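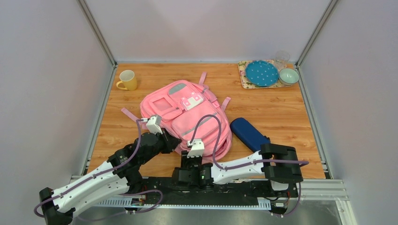
4. Setting up customer returns in Drundance

Complete this section after the product catalogue has been imported. Returns cannot be switched on while an import is running.

4.1 Create a returns policy

1. Sign in with an administrator account and open Store Settings, then Returns.
2. Select New Policy and enter a name. Customers will see this name at checkout.
3. Enter the return window in days. The highest value accepted is 100.
4. Choose who pays the return postage: the customer, the store, or a split.
5. Select Save as Draft.

Note: A policy applies only to orders placed after it is published. Earlier orders keep the policy shown on their receipt.
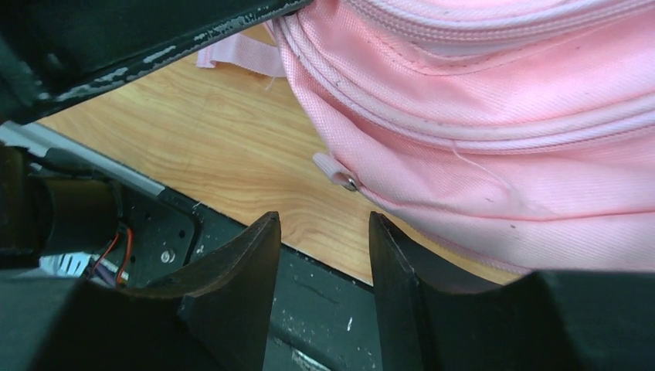
Figure 4-1. Pink backpack, zipper pull and seams.

4.2 Assign the policy to products

1. Open the draft and select Assign.
2. Choose products by category or upload a list of product codes. Each list may hold up to 4,000 codes.
3. Review the Exceptions tab. Products marked Final Sale are left out and must be added by hand.
4. Select Publish.

CAUTION: Publishing replaces any policy already assigned to the same products. Export the old policy first if your records require a copy.
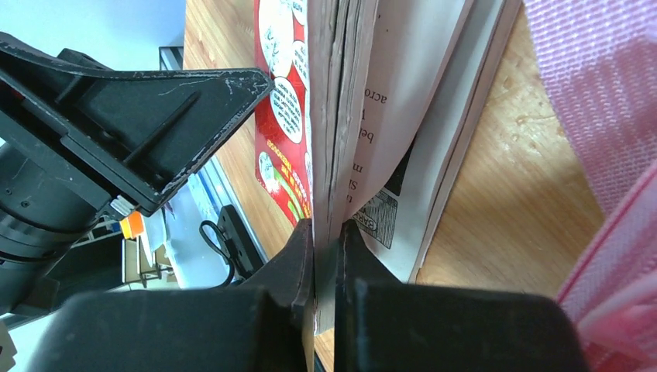 Figure 4-2. Open paperback, upright.

4.3 Connect a carrier

Drundance prints return labels through Wallodico or Kanaan. Only one carrier may be active per warehouse.

1. Open Shipping, then Carriers, and select the warehouse.
2. Enter the account number and access key supplied by the carrier.
3. Select Test Connection. Error 1352 means the key has expired; request a new one from the carrier. 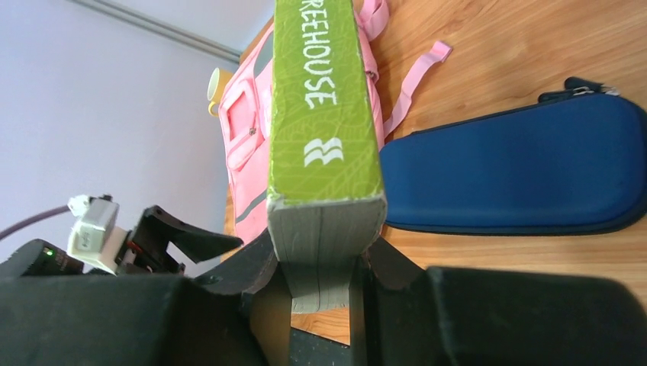 4. Once the test is passed, set the label size and the default drop-off centre.
5. Select Activate. Labels become available in the customer's order history when the return is authorised.

Note: Stores moving from Amach must cancel open labels in Amach before step 5. Open labels are not transferred.

4.4 Refund timing

Refunds are released when the warehouse scans the parcel. To release them at carrier pickup instead, tick Early Refund under Payments. This setting requires approval from the account owner.

Section revised 7 June 2019. Approved by Meenakshi Prajapati, Merchant Documentation.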